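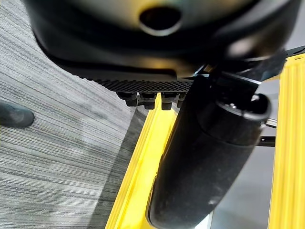 What takes pale lint or dust off matt black foam-like material without tearing the surface?

A barely damp microfibre cloth, dabbed and lifted, then a rubber-edged brush drawn one way only. Lint rollers are too tacky for most open foam.

Re: Lint on black foam and plastic, grey carpet room
Posted by g_farah

Agree with the dabbing. Disagree on the brush. On open-cell foam a rubber edge drags the cell walls and you get a bald line that catches more fluff than before. Closed-cell, fine. Press a thumbnail in: if it springs back straight away and feels skinned over, it is closed-cell.

Posted by Wirkness

The brush has never marked mine, and I have been using the same one since 2008. Light pressure. People lean on it.

The glossy parts are a separate job. Dry cloth on gloss black plastic gives you swirl marks and static, and the static pulls the fluff straight back. One drop of washing-up liquid in 700 ml of water, wring the cloth out hard, wipe, then buff with a second cloth.

Posted by nazmiye_b

Same problem in our spare room in Edcombe. Grey cut-pile carpet, fitted in July, everything black in there goes speckled within a day. What I want to know is whether the carpet stops shedding. The fitter said a few weeks.

Posted by g_farah

Depends on the yarn. Staple yarn sheds for months because the short ends have to work loose. Continuous filament hardly sheds at all. The label on the offcut will tell you which. If it is staple, vacuum twice a week with the beater bar up, suction only, until the bag stops filling with fluff.

Posted by E. Akolgo

Beater bar up is wrong for cut pile. You leave the loose ends in and they come out later when someone walks on them. Bar down on the highest setting, slow passes, against the pile and then with it.

Posted by g_farah

Bar down on new wool staple pulls good fibre out with the loose. Seen it done. Synthetic, I would give you that.

Posted by nazmiye_b

Found the offcut. 80/20 was my guess but the label says polypropylene, staple. So bar down?

Posted by E. Akolgo

Yes. Highest setting.

Posted by g_farah

Yes, for polypropylene.

Posted by Wirkness

Check the humidity as well. Polypropylene and a dry room is the worst pairing for static. My meter read 19 per cent in the back room with the heater on, and the fluff was climbing the skirting board. Heater turned down, door left open, and it settled.

Posted by ardalan_d

Textured plastic with a fine grid pattern: has anyone got a method? Cloths just leave fibres in the grooves.

Posted by Wirkness

Soft paintbrush, 21 mm or near it, dry, with the vacuum nozzle held alongside. No liquid. It dries in the grooves and leaves a grey bloom.

Posted by ardalan_d

Brush worked. Still shedding bristles, will try a better one.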